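Lekbridge Readers' Forum
Thread: "The Summer House Years" (essay), responses from members

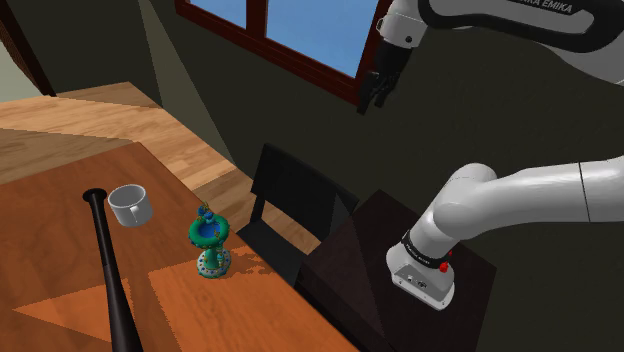

Page 15

Moderator_Daletti
Members are invited to discuss the personal essay printed in the July number, in which Tsion Endale recounts the first three summers of her marriage at her husband's family cottage on the Skonumum road. Replies should address the essay and the questions it raises about couples, in-laws and shared houses. The general rules on courtesy remain in force.

harrow_lane
I wish to record my appreciation. The passage on the linen closet, in which the author learns that each shelf belongs to a particular aunt, is the most accurate account of marrying into a family that I have read in this publication. My own mother-in-law maintained a similar system until her death, and my husband and I continue to observe it although the aunts concerned no longer visit.

P. Whitcombe
I respectfully take another view. The essay is well written, but I do not think it is fair to the husband. He is shown asleep, or fishing, or looking for his glasses. A man who drove 296 miles every other weekend so that his wife could have a garden deserves at least one paragraph in which he is awake.

harrow_lane
He is awake in the section about the well pump. He is also quite funny in it.

P. Whitcombe
I have reread that section and accept the correction. I would still describe it as brief.

second_reader
My concern is with the matter of permission. Ms. Endale prints a letter her husband wrote during their engagement. The essay does not state whether he agreed to this. I have been married for a long time and would regard the publication of my letters as a serious breach, however kindly they were introduced. I would ask the editors whether they have a policy.

Moderator_Daletti
The editors require written consent from any living person whose private correspondence is quoted at length. Consent was received in this case. The requirement is set out in the notes for contributors.

second_reader
Thank you. I withdraw the procedural objection. I maintain the personal one.

Raptis_North
The discussion has so far passed over the money. The author mentions, almost in passing, that the couple paid $1,637 toward a new roof on a house they did not own and would not inherit. To my mind this is the real subject of the essay. Many couples contribute to a family property for years on the strength of affection alone, and the question of what they are owed is raised only at a funeral. My sister was placed in exactly this position and has not spoken to our cousins in nearly 15 years.

P. Whitcombe
The roof was a gift. The author says as much.

Raptis_North
The author says that she called it a gift at the time. Two pages later she is still able to give the amount to the dollar. I would suggest that the reader is meant to notice.

harrow_lane
I had not connected those two passages, and I think Raptis_North is right. It also alters the scene with the brother-in-law and the canoe, which I had taken for simple comedy.

old_ferry_road
I am a new member and hope that a less learned comment is permitted. I laughed at the part in which she discovers, after the wedding, that he cannot tolerate the sound of another person eating an apple. My wife made the same discovery about me on our second morning at her parents' house. She finished the apple on the porch. We have since settled on pears.

Moderator_Daletti
Comments of every kind are welcome. The member may wish to post an introduction on the General board.

second_reader
To return to the ending. The author closes with the sale of the cottage and does not say whether she was sorry. I found this evasive. After so many pages the reader is entitled to know.

harrow_lane
She keeps the key to the boathouse. I considered that sufficient.

second_reader
People keep keys for all manner of reasons. I have several in a drawer that I could not match to a door.

P. Whitcombe
On this point I agree with second_reader, which I believe is a first. The husband's feelings about the sale are also omitted, and it was his childhood home.

Raptis_North
Perhaps he was looking for his glasses.

Moderator_Daletti
Members are reminded to keep remarks constructive. Letters intended for print should be sent separately to the correspondence desk and should not exceed 537 words. Posts in this thread will not be considered for the letters page unless the member so requests. The thread will remain open until the next number is mailed.

P. Whitcombe
I so request, in respect of my first post only, with the sentence about the paragraph amended to mention the well pump.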